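Subject: Re: [tultidberg-shop] finger pads, again

On Friday, Nestor Dela Peña wrote:

> Jerome, are you still running bare fingers on the Lacson build? Mine
> let go of anything smooth once I drop the grip below 40 percent.
> Rubber tape helped but it leaves marks on the parts.

Nestor, no, and I'm so glad I switched! Both fingers have dark fuzzy pads now, with round holes in them, and it's the best evening I've put into this thing so far. I cut them a bit oversize and trimmed after gluing (225 grit on the block first, then let the glue sit overnight).

I ran 80 picks with the little Castance bottles and dropped 11, nearly all of them when I came in crooked. That's my wrist code, which still needs love. 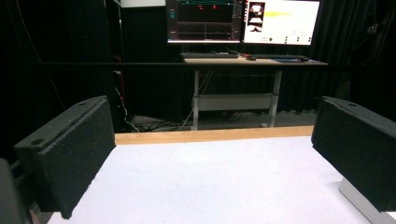
Next I want to try a thinner pad on one side only, so small washers don't sink in. If you bring your Ukis board over I'll flash the new grip curve on it and we can swap fingers between the two builds. I have enough material left for another pair, so say the word!

Jerome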